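Laundry at Kirkeck – questions we keep getting

Put together for new tenants and anyone who's lost the welcome sheet. Will tidy this up when there's time. If your question isn't on here, ring the office on extension 751 or catch Lotte in the hallway.

Where do I put my washing?

In the basket in your own flat. Every furnished flat at Kirkeck comes with one. Not the hallway please, not the stairs, not on top of the meter cupboard.

What goes in it?

Everyday stuff. T-shirts, tea towels, pillowcases, socks, pyjamas. Anything you'd put through a normal wash without thinking about it.

What doesn't?

Shoes. Rugs. Anything with paint on. Duvets – they don't fit and the lid of the washer won't thank you. Wool jumpers if you care about them. Swimming things if they're still dripping, wring them out first and hang them over the bath for a bit.

Is the basket mine to keep?

No, it stays with the flat. Same as the kettle and the clothes horse. It's on the inventory, so it gets checked when you move out.

Can I swap it for a bigger one?

You can buy your own and use that. Keep ours somewhere safe, top of the wardrobe is fine. We've been asked for the tall Baláž hampers a lot and we don't stock them. They tip over when they're half full, we had them in the Skosau flats and got rid.

Where should the basket live?

Up to you. Most people go for next to the sofa or just inside the bedroom door. Floor, not furniture. Keep it off the radiator and away from the balcony door, the rim dries out and goes brittle in the sun. 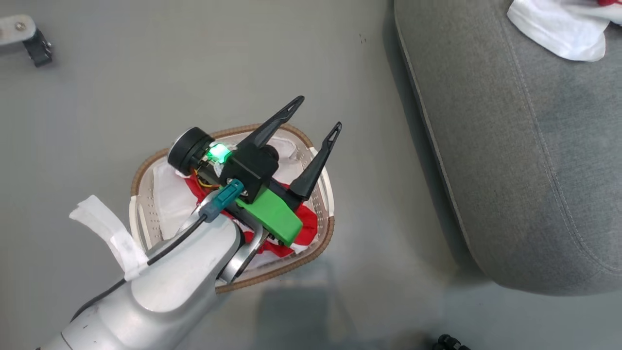

Kirkeck, February

New bit for this month: clothes on the sofa. It comes up every time we do the rounds so it gets its own section. The grey seats pick up fluff from anything white and colour from anything red, and then we're the ones with the lint roller. A cloth left on a seat for five minutes is fine. A week's worth is not.

I've got a pile on the sofa and no idea what's clean. What now?

Sniff test, sorry. If you're not sure it's dirty. Put it in the basket and start again.

Whites and reds in the same basket – does it matter?

In the basket, no. Dry cloth on dry cloth for a day or two won't do anything. In the machine, yes. Take the reds out before you load and do them on their own the first few times, cold. That goes double for red with a white pattern, the pattern goes pink and it doesn't come back.

Can I put damp things in?

Rather you didn't. The sides are perforated so some air gets through, but a wet towel at the bottom will smell by morning and so will everything on top of it. Hang it first.

How full is too full?

If it's above the rim it's too full. Things slide off over the side and end up under the seat, and that's where all the missing tea towels are.

Do I need to fold dirty washing?

No. Drop it in. Only thing we ask is turn out pockets and unroll socks.

How do I clean the basket itself?

Body is plastic, so a damp cloth and a drop of washing up liquid. Wipe the inside too. The woven rim – soft dry brush, or an old toothbrush along the grooves. Don't put the whole thing under the shower, water sits in the weave and it goes a funny colour. No bleach on the rim at all.

The rim has come loose in one place. Is it ruined?

Probably not. Bring it to Miloslav Rusnák on the ground floor, he has a pot of glue and some clips for exactly this. Leave it with him overnight. Please don't staple it, staples catch on knitwear. (Ľubomír Rusnák is his brother and does the boilers, he won't thank you for a basket.)

What about the floor?

The floors are smooth so the basket slides, easy to push along with your foot when your hands are full. If there's grit under it though it'll scratch. Lift it and sweep underneath when you do the rest of the room.

When can I use the machines?

From 6 in the morning. Last load in by 9 at night, flat 2 is right above and Mrs Matoušek can hear the spin. If you find a finished load in the drum, move it to the shelf, don't leave it on the lid. There's a peg on the wall for notes.

Which powder?

We supply Medley, the unscented one, in the tub by the sink. One scoop. People use three and then report the machine for foaming. If you have your own powder or tabs use those, no problem, just take them back upstairs with you.

Will someone do it for me?

There's a wash and fold service, yes. Tie a tag on the basket with your flat number and leave it inside your front door, Segundo Ticona collects in the mornings and it's usually back by the evening. Sign up at the office first or he'll walk straight past. He doesn't iron. He'll fold shirts if you ask nicely on the tag.

Something of mine came back that isn't mine

Bag it, drop it at the office. Same if something's missing, tell us the colour and what sort of thing it is. "White cloth" doesn't narrow it down, we've a drawer full of white cloths.

Can children's things go in with the rest?

Yes. Bibs want a rinse first. Check for crayons, had one go round on a sixty wash in the autumn and it took ages to get the drum clean.

How do I get marks off the sofa?

Lukewarm water and a white cloth, dab from the outside in, follow the line of the seam and don't scrub across it. Let it dry before anyone sits down. If it's ink or wine leave it alone and ring 751 straight away.

Do the covers come off?

No. Looks like they should but they don't. Please stop trying.

Who do I ask about any of this?

Lotte Kuipers for anything in the flats, Bohumila Matoušek for machine room times and lost keys. Messages left after five get looked at teh next working day.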